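Good Practice for a Cloth-Handling Robot Cell: What the Rules Say and What We Did
Student project report, Automation and Safety course, Skonivent Technical College

1. Why we chose this subject

Most student reports about robots are about making the robot do something. Our group wanted to write about the rules around it. In the first weeks at the Flarkby workshop we noticed that every group had its own habits. One group stopped the arm before reaching in, another group only lowered the speed, and a third group had a paper on the wall which was two years old and described a different machine. We asked our teacher if we could make one common set of rules for the cells where robots handle cloth, and this became the project.

We gave the project the name Skondirden. It has no meaning, it was the name of the shared folder.

2. What we read

We read the general safety standards for industrial robots and for robots that share space with people, as far as the college library has them. These texts are long and they are written for factories. They speak about risk assessment, stopping functions, speed, force, and the marking of the work area. They say very little about soft material. A metal part stays where you put it. A cloth slides, hangs over an edge, and can hide a tool or a finger.

We also read the internal rules of Cervantes, a laundry company where one of us had a summer job. Their rule book has 52 points. Many of them are about hygiene and were not useful for us, but we borrowed two ideas: the written handover between shifts, and the rule that a person who finds a fault must also be the person who writes it down.

3. How we worked

We made a first list with 49 rules. This was too many. When we tested the list with other students, they read the first page and then signed. We joined rules that said the same thing, removed rules that only repeated the machine manual, and came to 32. Those are the rules which hang at the cell now.

For each rule we wrote who must do it and when. "The area shall be kept clean" is not a good rule, because it does not say who cleans. Our version is: "The operator removes every object that is not on the task sheet before the start button is released."

4. The rules in short

We do not print all the rules here, only the ones that were discussed most.

Reaching in. No hand goes inside the marked area when the arm has power to move. A low speed is not the same as a stop. This rule met the most resistance, as it makes each trial longer.

Cloth over the edge. Cloth should not hang over the side of the table at the start of a trial. If it slides there during the trial, the operator stops and puts it back by hand, then writes the stop in the log.

Dark cloth. A dark cloth in weak light gives the cameras very little to work with. The operator must look at the live picture before the trial and not only at the table. If folds and edges cannot be told apart on the screen, the trial waits until the light is corrected.

Close views. When cloth lies very near a camera, that picture should not be used alone to decide if the area is free. The operator compares it with at least one other view.

Cables. Cables are led along the back of the table, and they must not cross the part where cloth is moved. We check this at the start of the day and again after lunch.

Storage. Containers may stand near the table if they are on the task sheet. We first wanted to forbid them completely, but then people walked with cloth in their arms across the floor, and this was worse.

5. Results

We followed the use of the rules for one month. The log was filled in on most days, but Wednesday was weak, when several groups share the cell and nobody is sure who has the handover. The rule about reaching in was broken more than once in the first week - also by us - and after that we saw it broken only by visitors. We can not say that the cell is safer in a way that can be measured. The period was too short. We can say that the operators now give the same answers when we ask them what they must do before a start, and in September they did not.

6. Views from the cell

Cloth on camera, first very close and then with the table and the storage bin.
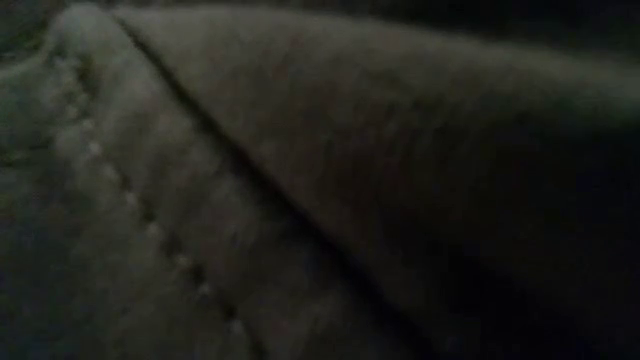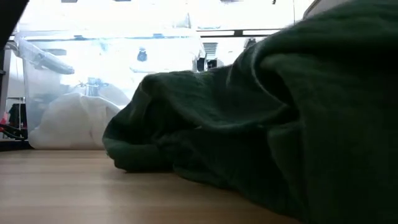 7. Comments on the draft

The draft was sent to the other groups, and one reader answered that the rules put too much work on the operator and too little on the person who plans the trial. If the light is bad or the cloth is the wrong size, this reader wrote, the planner should have seen it the day before, and it is unfair that the operator must stop and sign for it. The same reader asked for a separate task sheet for the planner, with its own signature, and wanted the rule about close views to name which camera decides when two views do not agree.

We think the first point is right, and the planner's sheet will be added in the next version. The second point is still open. Our group is divided: two of us want the camera with the widest view to decide, and the others want the operator to stop the cell and look with their own eyes.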